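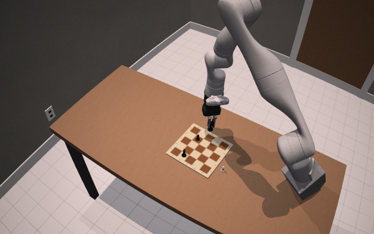 Skuteck has started the second round of its chess piece project, and this time the firm wants examples by the hundred before it trains anything. The task sounds like nothing much. Pick up a piece from the board, put it where you were told, let go. All of it done in simulation for now, with a person steering the arm from a desk and the software saving every move. Getting two narrow fingers round a black piece at the far edge of the board, as here, is the sort of grab the team says it was short of last time. Too many easy ones from the middle. The model learned the middle very well and went to bits near the border.

So far 503 runs have been saved. Of those 117 have been thrown out, mostly for dropped pieces or for operators who changed their mind halfway and went back. The rest go to Quách, the small outfit doing the training, which will get them in batches instead of one big lump at the end.

Gwion Phillips, who runs the collecting side, was blunt about the first round. "We had people being far too neat. Same approach, same height, same speed. You train on that and you get a robot that only knows one way in." Operators are now asked to vary how they come at a piece and to leave in small corrections, as long as the piece ends up in the right place. Wobbles are fine. Knocking over a neighbour isn't.

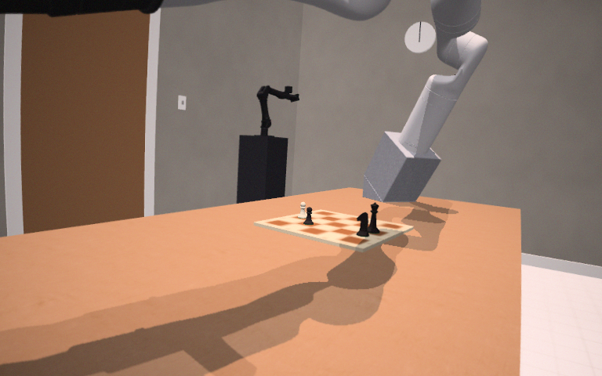 FLUNPORT, April - Tall pieces are giving the most trouble, according to notes the team shared this week. A king next to a knight leaves very little room for the fingers, and operators have been backing off and coming in again at a new angle, which makes for long runs. Pawns are quicker but easy to miss altogether if you come down a bit to one side.

There are 4 operators on the rota, working in short shifts, because people get sloppy after an hour or so of it. Each has a target of 80 good runs by the end of the month. Two are already past it. One of the others only joined last week and is still getting used to the controls, so no one is fussed.

Layouts get shuffled between sets. Pieces are moved about, the board gets turned, and some sets have a piece on the bare table as well, so the model doesnt decide that everything worth knowing about sits on a square. Phillips said the off-board pieces were an afterthought that he now wishes they'd had from day one.
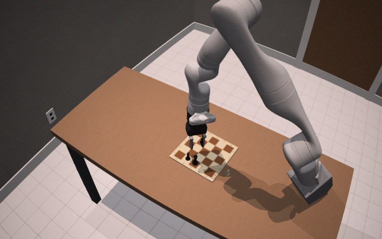 The other change is in the labelling. In round one a run was marked good or bad and that was your lot. Now every run also gets a short plain sentence saying what the operator was trying to do, typed in before the arm moves. Typed before, Phillips stressed, as people who write it afterwards tend to describe what happened and leave out what they meant. It has slowed things down a little. There were grumbles about it in the first couple of days - less so now that the box remembers the last sentence and you can just edit it.

Erkent, which is paying for part of the work, wants to see the trained model try layouts it hasn't met before any more money goes in. No date given for that. Skuteck said it would rather have the full set of runs in first, and that a test on a real table would come after, if the simulated one goes alright.

Operators are back on at 9am tomorrow, starting with the corner sqaures.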